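Laundry basket

A laundry basket is an open container used to hold clothes, towels, bed linen and other household textiles before, between and after the stages of washing. The term covers both the tall containers in which soiled items are gathered and the lower, wider ones in which clean items are carried, sorted and folded. In American usage the tall form is more often called a hamper, particularly when it has a lid, and the word basket is kept for the portable form.

Terminology

The distinction between a basket and a hamper is one of habit and is not observed in all regions. A hamper usually stands in one place, such as a bedroom corner or a bathroom, and is emptied when full. A basket is moved from room to room. Shallow rectangular containers of the same general build are sold as trays, bins or shelf baskets, and many households use them for small loads, for single large items or for holding folded linen in a closet. The word "bin" is also applied to fabric containers with a stiffened rim.

Materials and construction

Early laundry baskets were woven from willow, split oak, rush or cane, depending on what grew nearby. Woven baskets are light for their size and allow air to reach damp cloth, but broken ends can snag fine fabric, and for this reason many were fitted with a cotton or linen liner tied at the handles. Wicker baskets remain in production and are often chosen for appearance.

Molded plastic came into wide household use during the second half of the twentieth century. A plastic basket can be rinsed clean, does not rot and has few rough points if the mold seams are properly trimmed. Most are perforated. The openings reduce weight and material, let moisture escape, and give the fingers a hold at any point along the rim. Patterns include round holes, vertical slots, diamonds and square grids. Some makers perforate only the walls and leave a solid floor, so that small items such as socks do not fall through.

Other common materials are coated wire, canvas on a folding frame, and flexible plastic that collapses flat for storage. Wire baskets are common in coin laundries, where they are often mounted on wheeled frames.

Shape and size

Rectangular baskets make the best use of shelf and counter space and can be set side by side. Round baskets are stronger for the same amount of material and have no corners to split. A third type, curved inward on one long side to rest against the hip, is intended for carrying with one arm.

Capacity is normally stated by the maker in quarts, liters or bushels. The figure refers to the volume of the container filled level with the rim, and it is a poor guide to how much cloth may be carried in practice. Dry cloth that has not been folded traps a great deal of air and will rise well above the rim - or hang over the front - of a basket that could hold the same item easily once folded.
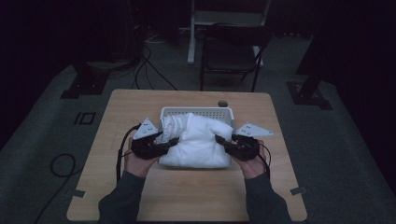
Page 424

Soft goods of a single piece, such as a sheet, a blanket or a large towel, behave differently in a basket from a load of small garments. A large piece of cloth placed in a small rectangular basket tends to gather in folds at one point and form a rounded mass at another, and may cover the opening almost completely. The usual method of handling is to take hold of the cloth from both sides at once and press inward, so that the bulk is brought together before it is lifted or pushed down. Lifting by one corner draws out the remainder in a long trail and can tip a light basket.

Use in folding and sorting

Folding is most often done on a table, a bed or the top of a dryer. A table is preferred in institutional practice because it provides a firm, level surface at a fixed height. Small square tables are adequate for shirts, hand towels and pillowcases. Sheets and tablecloths call for a longer surface or for two people working together.

The position of the basket relative to the folding surface affects the pace of work. When the basket is placed on the table itself, bending is avoided, although part of the working area is lost. When it stands on the floor or on a chair, the whole table is free but each item must be raised separately. Laundry rooms with a steady volume of work commonly provide a low stand beside the table.

Sorting may take place before washing, by color, fiber and degree of soil, or after drying, by owner or by type. Households that sort before washing often keep two baskets for the purpose, one for white and light items and one for colored items. White plastic is a frequent choice for the former. In care homes and hotels, baskets are marked by floor or by room, and clean and soiled containers are kept strictly apart.

Manufacture

Plastic laundry baskets are made chiefly by injection molding, in which heated resin is forced into a closed steel mold and released once it has set. The perforations are formed in the mold and are not cut afterward. Polypropylene and polyethylene are the usual resins. White and pale gray are standard colors, with seasonal colors produced in smaller runs.

Among regional makers, the Foritix works at Vudport produced a rectangular grid basket in 11 sizes, the smallest of which was sold mainly as a shelf tray. The range was later reduced, and the molds for the smaller sizes were transferred to Zimen, a housewares firm in the same district. Baskets from the two firms are difficult to tell apart, as the rim pattern was left unchanged. Mendes, a competing maker, kept to a slotted wall and a rolled edge.

Care

Plastic baskets are washed with warm water and a mild detergent and dried before use. Prolonged sunlight makes some plastics brittle, and cracks generally appear first at the handles and at the corners of the rim. A cracked basket should be replaced, as the broken edge can pull threads from knitted and loosely woven fabric. Wicker is dusted with a dry brush and kept away from standing water. Canvas liners may be laundered with the rest of the load.

Damp textiles should not be left in any basket for long periods, including perforated ones. Air moves freely only through the outer layers, and mildew may develop at the center of a closely packed load.

Related articles
Clothesline
Clothespin
Drying rack
Folding table
Hamper
Linen closet
Wicker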